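Metotero Seated Rooms

A data card for the collection, kept by Nayeli Quezada and Hermenegildo Becerra
Last revised December 19, 2024

Welcome, and thank you for stopping to read this before you go straight to the download. Metotero is a collection of 2728 pictures of ordinary working rooms with somebody sitting in them, and it grew out of a long-running conversation between the two of us over how people settle into a chair when a room has big windows. We care about chairs, blinds, carpets and daylight, and if you do too, you will feel at home with us.

What is in it

The pictures are sorted into 46 rooms. Each room has its own folder and a short plain text note on the seating, the floor covering, the window covering and what can be seen outdoors. In 548 of the pictures a blind or curtain is at least partly down – these are the ones most people write to us for, so we gave them their own list, blinds.txt, in the top folder.

How we label things

Seats are labeled by what shows: stool, office chair, bench, armchair. If the base is visible, the note says whether it has casters. We label hands as clasped, resting, holding or hidden, and feet as level or staggered. Clothing gets one line, with colors in everyday words, so you will find "red" and "beige" and never a paint chart number.

Blinds took us the longest. Hermenegildo wanted a separate label for every fabric and I wanted two, and after a good deal of tea we settled on roller, slatted, curtain and other. A blind that stops short of the sill is marked "gap", and the strip of light under it is worth keeping an eye on if you plan to adjust brightness, as it can throw off the reading for everything near the floor.

Known gaps

Most rooms have carpet, so hard floors are thin on the ground. Greenery outdoors is noted only as shrubs, trees, flowers or grass – neither of us is a gardener. Faces are not labeled at all, and many pictures show a sitter only from the shoulders down.

Getting started

Unpack the archive, open rooms.txt and pick a folder. The 300 pictures in the starter folder make a comfortable first download on a slow connection. Corrections to the notes are very welcome, small ones included.

Sample picture
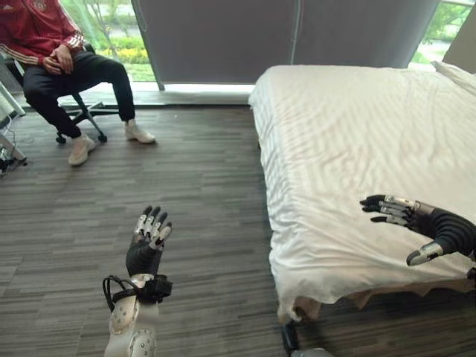

Labels: office chair, casters; hands clasped; feet staggered; roller blind, gap; shrubs, trees, flowers.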